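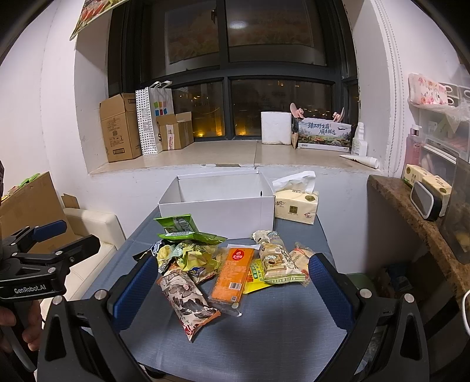

Is this the part where you train your own replacement? asked one reply to my last post, and a few more people asked it in politer words. I pack mixed snack boxes for Kerkov in Caltbridge. I've been on the hand grippers since July. I'll try to answer it in pieces.

1,836 likes 400 shares

2/ What the job was before. You get an order slip, you get a box, you fill the box. A good packer looks at the bin once and the hands do the rest. I did that for years, and most people I know at Kerkov started the same way.

3/ What the job is now, for part of each shift. Same snacks, same boxes, but you pick everything up with a pair of grippers, one per hand. Two fingers each. You can't roll a packet into your palm. You can't hold three things at once. You pick one up, you put it in, you go back.

4/ The recordings go to the people building the packing cell. They want lots of ordinary packing, done at an ordinary speed, with the pile in a different mess every time. They also want the mistakes left in. It took me a while to stop starting over when I dropped something.

5/ Grarnville already has a cell running. I was sent there for a few days to watch it. It does boxes, bars, anything with a stiff side. It is slow compared with a person but it doesn't slow down at the end of the night, and we do.

22 replies

6/ Where it has trouble is bags. A sealed bag has air in it and slides out when you squeeze. A bag that's been opened folds over wherever it likes. A thin wrapper lies flat and there is no edge to get a finger under. We get asked to do a lot of bags.

7/ I can tell you which packers took to the grippers first, and it wasn't the fast ones. The fast ones hated it. They rely on feel and most of the feel is gone. The steady ones who always got told to speed up were fine on the first day, and now they are the ones showing everybody else.

8/ That has changed how people get along more than I expected. For years the rate board decided who had a say on the floor. On gripper shifts there is no rate board. Some people like that. Some people miss having a number they were good at.

31 replies 5 shares

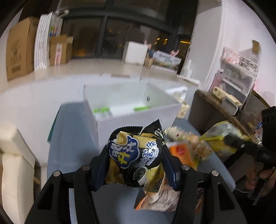

9/ Potato sticks. With a bag like the black one you bring both fingers in on the sides and you keep the squeeze even. Too light and it slips, too hard and you crush what's inside. With my own hand I never thought about any of that. Now I have opinions about potato sticks.

10/ Somebody will ask about sore hands, so: yes, but different ones. Regular packing gets me in the fingers. The grippers get me in the forearm and the shoulder, from holding the weight out in front. We asked for shorter turns and got them. We asked for lighter handles and were told it would be looked into. That was a while ago.

11/ Money. We get the hourly rate plus a bit extra on gripper time. The extra is not written into anything. It shows up on the pay slip as "other." I would like it to have a proper name before I trust it, and I've said so to my supervisor, and she agreed with me, and it still says "other."

12/ Hours. The big orders come from Suksawat, who want roughly 800 boxes ahead of a holiday and very little in between. Before, that meant a lot of overtime and then thin weeks. The plan is for the cell to take the overtime part. Good for my back. Not good for people who were counting on that overtime, and there are plenty of them.

13/ That's the piece I think gets skipped. When management says no jobs will be lost, they may well mean it. At Grarnville the head count is the same as it was. But the extra hours went, and for some families the extra hours were the rent. You can keep your job and still be worse off.

400 likes 64 replies

14/ What they still need people for at Grarnville, from what I saw: loading the bins, clearing jams, checking the finished boxes, fixing labels, and packing whatever the cell gave up on. There is a lot of that last one. They have a side table for it.

15/ The side table is a funny job. You only see the hard stuff. A woman there told me she liked it more than the line since every item was a small puzzle. The man across from her said he felt like he was cleaning up after a teenager. Same table, same shift.

16/ Checking boxes is harder than it sounds. When I pack a box myself I know what's in it. When I check one that something else packed, I have to look properly every time, and after a couple of hours I'm looking and not seeing. I told them they need to rotate that station more often. I'd put that ahead of any new software.

17/ Things I'd ask for if your workplace is about to do this:
- Get the extra pay in writing, with a name.
- Ask what happens to overtime, separately from what happens to jobs.
- Ask to visit a site that already has it, and talk to people on their break.
- Ask who gets trained to clear faults and how they get picked.

18/ That last one matters here. Clearing faults pays better. At Grarnville the places went to people who already knew the maintenance crew. In Caltbridge they say there will be a sign-up sheet. I'll put my name on it when I see it.

19 replies

19/ A few replies said we should refuse to do the recordings. I understand that. We talked about it in the break room and it didn't go far. Most of us figured they'd get the recordings from another site, and we'd lose the extra and any say in how it's set up. I'm not certain we were right.

20/ And some replies said I should be excited. I'm interested, which is a bit different. The first time I watched the cell pick up a bar and lay it flat in the box, I was impressed. Then it did the same thing with a crumpled bag, missed, and tried again in the same spot - four times. I wanted to reach in and help.

21/ So to the first question, am I training my replacement. I'm training something that will do a share of what I do. How big the share is depends on bags, and on what the people above me decide to do with the hours it saves. The first part I know a lot about. The second part I have to ask about, and I keep asking.

22/ Replies are open. If you work somewhere that has had a cell for a year or more, I'd like to know what your overtime looks like now. I'm on shift tonight, so I'll read them tomorrow.

88 replies Show more replies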